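3. Gathering the demonstrations

3.1 Sites and surfaces

The Sima set was recorded in furnished rooms and not on a laboratory bench. An earlier set, Cumen, had been gathered on one grey table under fixed lamps, and policies trained on it did well on that table and badly on every other. When we moved the same arm two metres to a desk by a window, the grasp point drifted towards the brightest patch on the desk. More examples from the same table did not help.

For Sima we therefore used 11 sites. Each site is a table, a shelf or a counter together with whatever stands behind it. We did not clear the background. Ornaments, wall coverings and packaging stayed where they were unless they blocked the arm, and an operator who had to move something noted it in the session log. Surfaces with a strong pattern were preferred to plain ones, as the Cumen policies had been weakest there.

Objects came from a shared box that went from site to site, plus things already at the site. Operators were asked to mix the two. A fixed list of objects per site was tried in January and dropped after eight sessions: the operators fell into the same order of picks each time, and the order itself could be read off the recordings.

3.2 Camera at the wrist

All recordings in this section come from a small camera mounted at the wrist. It moves with the gripper, so that the gripper's own parts stay in roughly the same place in the image while the room swings round them. We made no attempt to mask the hardware out. In a side test, masking removed the cable and the inner edges of the housing, and with them the cue that the policy seemed to use for judging how close a surface was.

The roll of the wrist is free during a demonstration. An operator reaching for a thin item will often turn the gripper a quarter turn, and the picture turns with it. Table and wall then change places: the table edge runs up the image and objects that stand upright in the room appear to lie on their sides. In Cumen the operators had been told to keep the wrist level between grasps, which made the recordings pleasant to watch and left the policy with almost nothing to learn from at other angles.

We thought about rotating each image back to level using the joint readings. There were two difficulties. The corners of a rotated image are empty, and at a quarter turn on a wide picture a good deal of the useful area is lost. The joint readings also lag the image slightly, so a fast turn gives a picture that rocks back and forth. The images are kept as they were recorded, and the roll angle is stored beside each one for anyone who wants it.

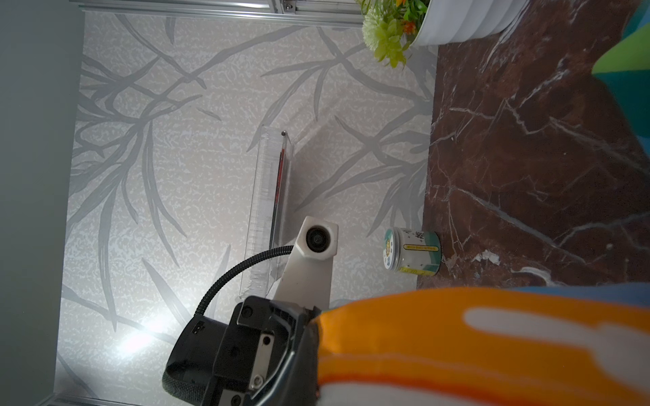
Page last modified: 6 May 2020

Figure 2. Wrist camera view at a site with a marble-patterned tabletop and a leaf-patterned wall. The view is turned sideways, with the tabletop along the right. A clear acrylic holder is mounted on the wall near the centre, and a small jar with a printed label sits where wall and table meet. The gripper assembly and its cable enter from the bottom.

Several of the conditions we wanted are present together in Figure 2. The pot of artificial-looking flowers and the jar both lie sideways in the view. The printed leaves on the wall are long and narrow, much the same sort of shape as the thin items in the holder, and the early grasp detector confused the two kinds of thing often enough that we added a label for printed patterns. The veins in the tabletop gave a different kind of trouble. They have sharp edges and no height, and the detector liked to propose grasps along them.

Strong reflections were left in. The white patch low on the wall in Figure 2 washes out the pattern completely, and no change of exposure after recording will bring it back. Operators were free to draw a curtain or switch off a lamp if they could not see what they were doing, but they were not asked to do so for the sake of the picture.

Clear plastic deserves a separate note. The acrylic holder looks cloudy on one side, with creases and reflections over it, while a narrow stack of red and dark items shows on the other. A depth sensor of the usual kind returns very little from a surface like that. We had one fitted during the first sessions and its readings over clear parts were mostly holes, so the released set has colour images only. Trustetard, the labelling tool used throughout, lets an annotator mark a region as "clear, contents visible" or "clear, contents hidden", and both labels may be used on different parts of one object.

Large shapes close to the lens are also common. The orange object at the lower right of Figure 2 is much too near to be in focus. Regions of this kind are labelled "near, blurred" and are not given an object name, even where the annotator believes the name could be guessed from other images in the session. We wanted the labels to say what a single image supports.

3.3 Operating procedure

Each demonstration was driven by one operator through the hand controller supplied with the Grirance arm. A session began with a short free period in which the arm was moved about the site with no task. The recordings from the free period are kept in the set under their own tag. They turned out to be useful for pre-training the image encoder and cost little to gather.

After the free period the operator chose a task from a card. Cards were short and named an action and a kind of object, such as "take out one thin item" or "turn the jar so the label faces the wall". They did not name a grasp, a path or a speed. Two operators given the same card would often do it quite differently, and we kept both ways. Where a card did not suit the site the operator put it back and drew another.

An attempt was stopped when the operator pressed the end button. There was no time limit. Failed attempts were kept provided the arm had not been halted by its safety circuit, and were marked as failed by the operator straight away and again later by an annotator who had only the images. The two marks disagree in a small share of cases, mostly where the object was hidden by the gripper at the last moment. Both marks are stored.

Operators worked for as long as they liked up to the end of a card set. Tired operators make short, jerky corrections near the object, and a policy will copy these as faithfully as anything else. We had hoped to filter them out by looking at joint speed, but the filter also removed the careful small movements needed around clear containers - exactly the part of the data that was hardest to get. The filter was abandoned and operators were asked to rest more often.

3.4 Selection and labelling

From the full recordings we drew 2000 demonstrations for training and a further 300 for testing. The test demonstrations come only from sites that do not appear in the training part. We had first split by session, with every site in both parts, and the scores were much too good: the policy had learnt the wall coverings. After the split was changed to go by site the scores fell, and the order of the methods we compared in Section 5 changed as well.

Within a demonstration, images were picked for labelling at each change of gripper state and at fixed steps between. Annotators outlined objects, the gripper and any mounted fixture. They did not outline single printed leaves or veins, which would have taken a great deal of time, and instead drew one region for each patterned surface. Text on packaging was copied only where it could be read without guessing. Labels that were too small, turned too far or too blurred were marked "text, not legible".

Each labelled image was checked by a second annotator. Most of the corrections concerned the border between a clear object and its contents. The next most common were shadows outlined as if they were edges of the table or of a shelf. A soft diagonal shadow on a textured wall is easy to mistake for a fold or a join, and we added sample images of such shadows to the annotators' guide halfway through the work. Images labelled before that point were gone over again.

3.5 Known gaps

The sites are all indoors. Very dark rooms are missing, as the operators could not work in them. The patterned surfaces are mostly leaf, marble and wood designs, and there are few with printed text or faces. Left-handed operators are under-represented, and this shows in the direction in which the wrist is turned for thin items: a policy trained on the whole set prefers one direction of roll even when the other is shorter. Mirroring the images corrects part of this but also mirrors the gripper, whose cable leaves on one side only, and we did not use it for the results reported here.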